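Two grippers, one tired wrist

Apr 22, 2024

I said in my last post that I would stop buying grippers until I'd used the ones I have. Reader, I bought the Brevside pair. They replace the Ukico set, which served me well until July and then developed a squeak that made me sound like a haunted pram.

Both are the hand-held sort: you put your hand in, squeeze, and the fingers close. The markers underneath tell the software where each one is, provided you don't wave them about like a man directing aircraft. I do wave them about.

What I was comparing

Grip first. The Ukico fingers are narrow and good at picking up screws, which would be marvellous if I ever recorded anything with screws. The Brevside ones are wider and softer, and they take hold of fabric at the first go most of the time. Over 327 attempts with assorted rags and a tea towel, I dropped 11. The Ukico set dropped more than that before lunch on day one, and I stopped writing it down out of kindness.

Then comfort. The Brevside strap is wide and sits flat across the fingers, and I can keep going for a good while before my forearm files a complaint. The Ukico strap was designed by someone who disliked hands.

Wiping and pressing against something upright is where I expected trouble. Holding a folded cloth to a big ribbed panel with the right gripper means pushing and squeezing at once, and my instinct is to do one or the other. The left hand mostly hovers below, pointing up, waiting to be given a job.
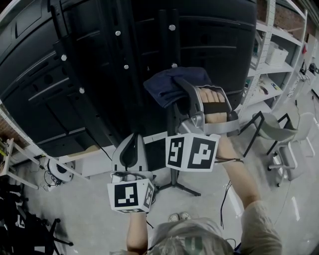

Things I'd change

The cables. There are always cables, and they always find my wrist.

The marker blocks are bulky, and I clip them on table edges. Vrettos sells a slimmer mount that I'm told fits, but it costs 3 times what the Pakwood one does and I have already broken 2 promises to myself this month.

Next up is the controller, once I've found the manual.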